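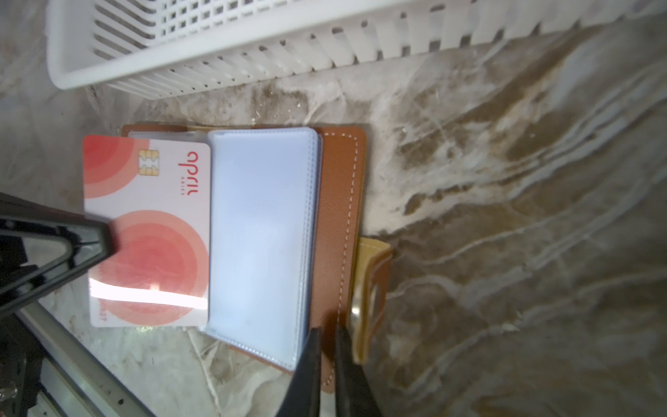 *The Darnier card wallet, open, with one card in the first sleeve*

I bought this wallet in July after my old one finally split down the fold, so I've had a good stretch with it now. I went back and forth between this and the Ateck one for ages (the Ateck is slimmer, but I didn't like the zipper) and I'm glad I ended up here!

The outside is a textured brown leather with white stitching, and the stitching hasn't budged anywhere, even at the corners where my last one gave up. It closes with a tan tab and a little silver snap. The snap was super stiff for the first 2 weeks, I'm talking both thumbs, and then it loosened up and now it's fine.

My gripe is the sleeves. They're clear plastic and they cling to each other, so flipping to the one you want takes some fiddling. They're shiny too, and under a bright lamp I end up tilting the whole thing to read the numbers on a card. Also, a card in that first sleeve likes to stick out past the edge of the cover. I push it back in and it creeps out again. Drives me nuts! 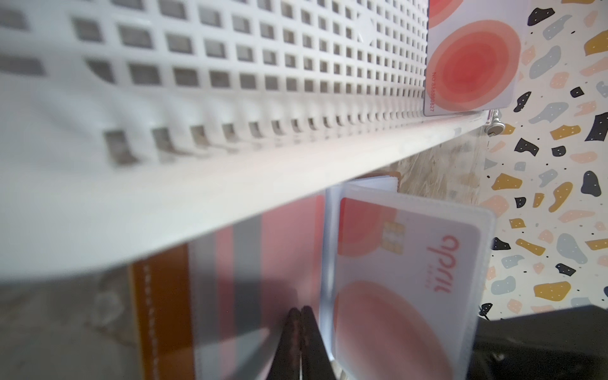 *Card out of the wallet, leaning on the white perforated panel*

A bare card goes in and out without a fight, but if you keep yours in a paper sleeve, forget it, too thick.

Would I buy it again? Yeah, I think so, mostly for the leather. I'd just love it if Darnier made those sleeves a touch deeper. I keep 6 cards in mine and it still snaps shut.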